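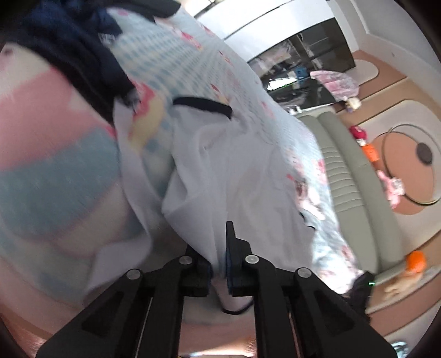
FOLDING AND SORTING ON THE BED

Questions our customers ask before the first visit
Last updated: September 2026

Ollevitz comes to your home, folds the clean laundry, makes the beds and puts the things back where they live. We wrote these answers for new customers in Abella and Pernon, but the old ones are also welcome to read them again, as a few things have changed.

Why do you fold on the bed and not on a table?

Most of the homes we visit do not have a table that is big enough and also free. A bed is large, soft and at a good height for most people, if they stand close to it. A sheet or a thin cloth can lie open on it in its full width, and this makes the first fold much easier. If you prefer that we use a table or an ironing board, please tell us when you book and we will do it so.

Must the bed be made before you arrive?

It is better, yes. A cover that is pulled more or less flat is enough. You do not need to tuck it in or arrange the pillows. If the bed is not made, we make it first, and it counts in the time of the visit.

My bed cover has a busy pattern. Is this a problem?

No, for white and pale laundry we even like it. A white cloth on a cover with squares and flowers is easy to see, and you find its corners quickly. With a printed pillowcase on a printed cover it is slower. In this case we put a plain sheet under, one of yours, if you allow it.

What do you do with a thin white cloth that has a loop?

We take it up from the middle, shake it lightly and look for the loop. If a loop is stitched at the edge, like the black one on the white cloth at the top of this page, we ask you whether you hang this piece or keep it in a drawer. For hanging, we only smooth it with the hand and put it on its hook. For the drawer, we fold it so that the loop comes inside, otherwise it catches on the other things when you pull them out.

And things with cords?

Cords we lay straight along the cloth before the first fold. We do not tie them, except if you ask. A knot in a thin cord can take longer to open than all the rest of the basket to fold, and my own patience for it is small.

Can dark clothes lie together with the white ones?

When everything is clean and fully dry, they can share the bed without harm. We still keep them apart. Dark blue and black garments go to the head end in one pile, and the pale pieces stay in the middle where we work. The reason is lint. White cotton leaves small fibers on a navy sweater and then somebody must brush it.

A new dark garment that was washed fewer than three times we keep completely away from white. Please show us these pieces.

Do you read the labels?

We look at the label if we are not sure of the fabric, mostly for knitted things that should not hang. We do not cut labels off. Some customers ask for it because of the itching, but it is easy to make a hole, and we prefer that you do it yourself.

What happens to the cushions?

Cushions that stay on the bed during the day we move to the side and put back at the end in the same order, as well as we can remember it. Very soft or fluffy cushions hold lint and hair, so please tell us if you want them brushed. We carry a brush for this, there is no extra charge.

How do you fold a large plain cloth when only one person is working?

It is slower than with two, but it is possible. These are the steps as Rosalinda Mercado teaches them to our new colleagues:

1. Lay the cloth open on the bed, with the straightest edge away from you.

2. Smooth it from the middle to the sides with flat hands. Long creases go out better if you pull a little on the edge and do not press on the crease itself.

3. Take the two near corners and bring them to the far edge. Do not look at the middle yet, only at the corners.

4. Smooth again, then fold from left to right.

5. Repeat until it has the width of your shelf. For most closets, this means one more fold in each direction.
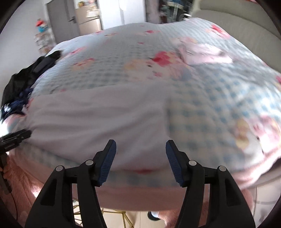

FITTED SHEETS, COVERS AND QUILTS

Do you fold fitted sheets?

Yes, and it will never look like in the store. We put the corners one into the other, lay the sheet down on the bed and make a rectangle of it by turning the round edges in. If your elastic is old and weak, the package will be a bit thick. It does no harm in the closet, only it takes more place.

Should a quilted cover be folded or rolled?

For a few days, folded over a chair is fine. For a whole season we recommend to roll it loosely, with the pattern outside, and to put it in a cotton bag. Sharp folds in quilting stay visible for a long time. If you must fold, please open it once in the winter and fold it again in other places.

Can you change my duvet cover during the visit?

Yes. Please put the clean one on the bed or on a chair so that we do not search in your closets. For a double duvet we calculate 6 minutes, and for a single one the same, as the buttons are usually the slow part.

Do the quilt and the laundry get mixed up?

It happened once in August that we packed a thin blanket together with the tablecloths, and the customer looked for it a whole week. From that time we say aloud what goes in which pile before we carry anything away. If you are at home, please listen and correct us. We are not offended.

CREASES, IRONING AND DRYING

Is everything ironed?

No. The normal visit is folding and putting away. Ironing can be added when you book. Many thin cloths do not need it if they are taken from the line in time and smoothed by hand on the bed.

My laundry is still a little damp. Will you fold it?

No, we are sorry. Damp cloth in a closed drawer gets a smell, and the neighbor pieces take it too. We hang the damp ones again on your rack and fold the rest. Please check the thick places with your fingers, that is the waistbands, the pockets and the hems.

Why does my white cloth have creases again after two days?

Very often the shelf is too full. A pile should be so high that you can lift the top piece without pressing the others. If you put in 17 towels where there is room for 12, also the best fold will not survive it.

Do you use sprays or perfumes?

Never. If you have your own linen water and want that we use it, leave it beside the bed.

BOOKING AND PRACTICAL THINGS

How much laundry can you do in one visit?

A normal visit is for two full baskets and one bed. If there is more, we begin with what you put on top and stop when the time is over, but we always finish the pile we have started.

Do you work with the Undoter folding board?

For shirts, yes, if you own one and like your shirts in the same size. For cloths and sheets the board is too small. We do not sell it and we do not bring it.

Where should children and pets be?

Wherever they like, only not on the clean pile. Cats in particular find the warm laundry very soon, and we ask you to close the door in this case.

Can I help with the folding?

With pleasure. Large sheets go faster with four hands. Stand at the foot end, hold your two corners and wait until your partner comes to you. Both walking at the same time is the usual mistake.

What if something is damaged?

Tell us within three days. Knut Hamann takes care of all such cases himself and he will call you back. Our insurance pays up to 800 for one visit, in the currency of your invoice. For old or very valuable embroidery we ask you to keep the piece aside, and to tell us that you did so.

How do I cancel?

Write or call until noon of the day before. Later than this we must charge half of the visit. If you are ill, there is no charge at any time, but please still let us know so that we do not stand in front of your door.

Can I have the same person every time?

We try. Write the name in the booking form, in the field "Remarks". In August and in the days before the big holidays we cannot promise it.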